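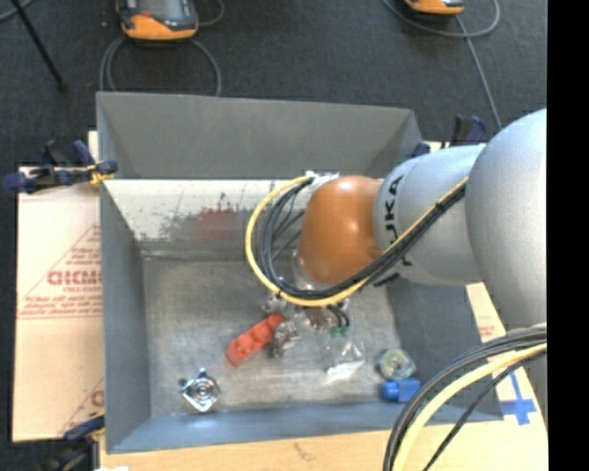
Planning for a full bin

Software engineers at Heltosance have spent much of the past year on a question that sounds modest: when several unlike objects lie together in a metal container, which one should the robot attempt first, and what should it do if the attempt goes badly? The answer has taken the form of a planning package called Lurken, now in its second internal release.

The bin-picking problem is an old one in industrial automation. Where every part is identical and a full model is available, commercial systems have performed well for years. Lurken is directed at the less orderly case, in which a chrome-coloured metal part may share the floor of a bin with a red-orange block and a crinkled piece of transparent plastic, and no model of any of them has been supplied in advance.

Herman Teoh, who leads the perception group, describes bare metal as the principal adversary. "The bin floor is scratched and stained, the walls reflect the arm, and the parts reflect the walls," he said. "A depth sensor will report all of it with the same confidence. We had to teach the software to distrust certain measurements."

What the sensor does not see

In earlier versions, missing or implausible depth readings were filled by interpolation before being passed to the planner. The practice was convenient, and it produced tidy surfaces on which grasps could be calculated. It also produced surfaces that did not exist. Clear plastic was the worst offender, often appearing as a shallow depression in the floor.

The current release abandons interpolation. Each region of the bin is assigned a state of observed, doubtful or unknown, and the label travels with the data through every later stage. The segmentation module relies on colour imagery to propose object boundaries in doubtful regions, and the planner is permitted to act there only at reduced speed and with a lower force limit.

The change was not universally welcomed. Cycle times lengthened in the first weeks, and the grasp planner, presented with gaps where it had once been given smooth surfaces, frequently declined to propose anything at all. The team responded by allowing a second view from a different arm pose whenever fewer than nine viable grasp candidates remained. Whether nine is the correct threshold is still debated within the group. It was chosen during a late afternoon of testing and has yet to be displaced by anything better.

Moving the arm, and its cables

Motion planning falls to Teun Segers, who joined Heltosance from a background in machine tool control. His work concerns the path of the arm on its way into the bin and out again, where the walls leave little room for the wrist to tilt.

A conventional collision model treats the robot as a chain of rigid bodies. The external cables on a research arm are another matter. They form loops, change shape as the wrist turns, and may reach the bin wall before any rigid part of the robot does. Lurken represents the cable loom as a set of soft volumes whose size depends on the angles of the last three joints. The volumes are deliberately generous.

"We are not attempting to simulate the cable," Mr. Segers said. "We only need to know where it could plausibly be. If the planner can find a path that respects that region, we take it. If it cannot, we rotate the approach and ask again."

The planner is allotted 600 milliseconds for each request. Paths that pass the collision check are ranked by clearance at the wrist, then by joint travel. An earlier ranking placed joint travel first, and yielded quick, economical movements that brought the wrist uncomfortably near the rim. The present order is slower – though operators report that they are far more willing to leave it running.

Recovery as a first-class task

The most substantial revision in the second release concerns failure. A missed grasp was formerly handled as an exception: the arm withdrew, the record was cleared, and the cycle began anew. It was common for the software to choose the same grasp repeatedly, having retained no memory of its lack of success.

Lurken now keeps a short history for each bin. An unsuccessful attempt lowers the score of neighbouring candidates, and the penalty fades as the contents are disturbed. Objects resting against one another, such as a metal part lying alongside a block, are treated as a group until an image shows them apart. The planner may elect to nudge the group before grasping, a behaviour that is switched off by default and remains under study.

Evaluation is conducted with a benchmark the team calls Foulkes, comprising 201 recorded bin arrangements. Each software change is replayed against the full set overnight, and any change that alters the first chosen grasp in more than 30 arrangements is held for review by an engineer. Replay cannot establish whether a grasp would have held, and the group is careful to describe Foulkes as a test of decisions only. Physical trials follow for every candidate release.

Tools for the people at the bench

Considerable effort has also gone into Katcombe, the inspection tool that accompanies the planner. It displays the reasoning behind each choice as a colour overlay on the camera view, together with the candidates that were rejected and the rule responsible. Mr. Teoh regards it as the component that has most altered daily practice, as disagreements that once required a search through log files can now be settled at the bench.

Work on the third release is under way. Its priorities are a calibrated estimate of doubt for translucent objects, a shorter delay between the first and second views, and a revised file format for recorded arrangements. The existing format stores cable volumes in the wrong reference frame – an error known since the first release, and corrected at load time by a script that Mr. Segers would very much like to delete.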